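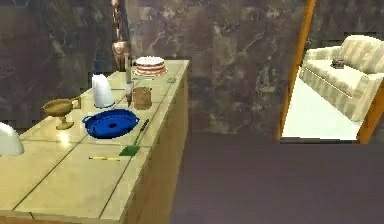
Wie viele Beispiele braucht ein lernendes System, bis es einen Gegenstand zuverlässig greifen kann?

Das hängt weniger von der bloßen Menge ab als davon, wie verschieden die Beispiele sind. Zwanzig Durchgänge mit immer derselben Anordnung haben uns kaum weitergebracht, während schon wenige mit veränderter Startposition einen deutlichen Unterschied machten.

Projektbericht: Beispiele sammeln für Liem

Als wir im Frühjahr mit dem Projekt anfingen, hatten wir uns das Sammeln von Beispielen ehrlich gesagt als den langweiligen Teil vorgestellt, den man eben hinter sich bringt, bevor es ans Trainieren geht. Inzwischen sehen wir das ganz anders, und weil uns diese Arbeit so ans Herz gewachsen ist, nimmt sie in diesem Bericht auch den meisten Platz ein.

Liem heißt unser kleines Lernprogramm, das aus vorgeführten Bewegungen lernen soll, Dinge auf einer Küchentheke zu greifen und umzustellen. Die Vorführungen machen wir selbst, und zwar in der Simulation Lalham, in der Küchen mit gefliesten Arbeitsflächen, Geschirr und allerlei Kleinkram nachgebildet sind. Becher, eine Schale mit zwei Henkeln, ein Pfannenwender, sogar eine Torte: Es ist fast gemütlich dort, wenn man nachmittags lange genug davor sitzt!

Jede Vorführung beginnt mit einem kurzen Auftrag in Worten, etwa „Stelle den braunen Becher neben die blaue Schale“. Dann steuert eine von uns den Arm, und eine zweite Person schaut zu und notiert, ob der Auftrag erfüllt wurde. Am Anfang haben wir das allein gemacht und uns prompt über die eigenen Fehler hinweggemogelt (ein Becher, der halb über der Kante steht, ist eben doch nicht „abgestellt“).

Für die erste Runde hatten wir 6 Aufträge festgelegt und für jeden davon 20 Vorführungen geplant. Bei 2 Aufträgen mussten wir noch einmal ganz von vorn beginnen, weil der Wortlaut zu ungenau war. „Nimm das weiße Gefäß“ klingt eindeutig, bis mehr als ein weißer Gegenstand auf der Theke steht. Seitdem lesen wir uns jeden Auftrag laut vor, während die Szene schon geladen ist.

Schwierigkeiten machten vor allem flache Dinge. Einen Bleistift von einer glatten Fläche aufzunehmen, dauert in der Simulation ungefähr 11 Sekunden, wenn man geübt ist, und zu Beginn war es ein Vielfaches. Die misslungenen Versuche wollten wir zuerst löschen. Auf Anraten der Partnergruppe aus Cleltthorpe haben wir sie aber behalten und eigens gekennzeichnet, damit man später auch damit vergleichen kann.

Im Juli wollen wir die zweite Runde am Standort Erberg aufnehmen, mittwochs ist dort der Rechnerraum frei. Offen ist noch, ob wir die Blickrichtung der Kamera von Vorführung zu Vorführung ändern oder erst einmal festhalten.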